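Item 31

The procedure for clearing the estate of the hatmaker at Naltcombe ran to four pages, and I had written three of them. Objects were to be taken one at a time to the work table, laid on the white sheet, assigned a number, described in 95 characters or fewer, and entered in the Cullinane register. No object was to be described by what it reminded the clerk of. I had underlined that.

Item 31 was a bucket hat. Item 32 was a wire thing made of rings. 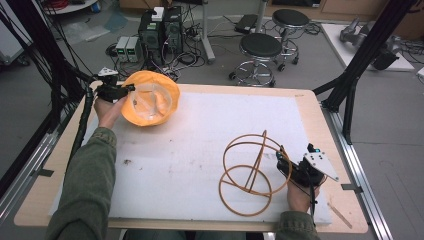
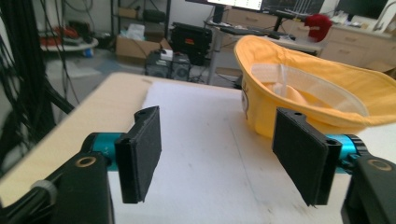
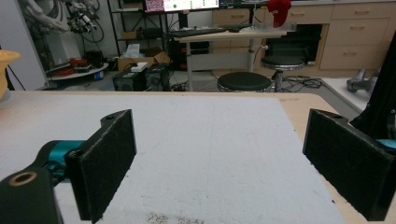
Item 31, first session. The hat and the ring piece are together in the first view.

I entered the hat as "bucket hat, fabric, orange." The register returned the entry. Color was to be taken from the approved list, and the list at that time had yellow and it had brown. I entered yellow. The register accepted yellow and issued number 3966.

The ring piece took longer. It consisted of circular loops that crossed one another, tan, with a strut set on the diagonal. The category field was required. Basket was wrong, as it would have held nothing smaller than a melon. Lamp part was possible. I set it on the lower right of the sheet and turned to the Jendach manual, which covers household goods up to 1115 separate headings and has an index prepared by someone who did not sew, cook or garden. Under "frame" it said see "support." Under "support" it said see "stand." Under "stand" there were eleven kinds, and the tenth was for hats.

I read the tenth entry twice. A hat stand of the open type holds the crown from the inside and lets air through. It is used while a shape is setting. The maker may build it to suit one hat.

The test was simple and was not in the procedure. I put the ring piece upright and lowered the hat over it. The crown went down without being pulled and stopped one finger short of the seam. The brim hung level on three sides and dipped on the fourth. I turned the hat a quarter turn and it dipped in the same place relative to the stand. I turned the stand and the dip moved with it. The fault was in the stand. One loop had been set low.

I took the hat off and looked at the inside. The pale band had been stitched down, opened for the length of a thumb, and stitched down again with a smaller stitch. The second line of stitching ran lower than the first, by the same amount as the loop. Whoever made the hat had found the low place and moved the band to meet it. She could have bent the loop up with two fingers. I tried it, gently, and the loop would have gone. I let it return.

The procedure had a section for sets. Items that belonged together were to share a number with a letter after it. To join two items after numbering, the clerk had to void both entries and write a reason on the form supplied by Basto, which handled voids. The reason field held 965 characters. My first draft used all of them. It gave the position of the band, the height of the low loop, and the result of each quarter turn. My second draft said "fits."

The void was approved before the end of the shift. The hat became 3966A and the stand became 3966B. The color field came open again when the entry was voided, and the list had been revised in the meantime. It now included orange. I held the hat under the lamp and then by the window. By the window I would have said mustard.

I left it as yellow, saved the entry, and brought over item 33, which was a box of pins.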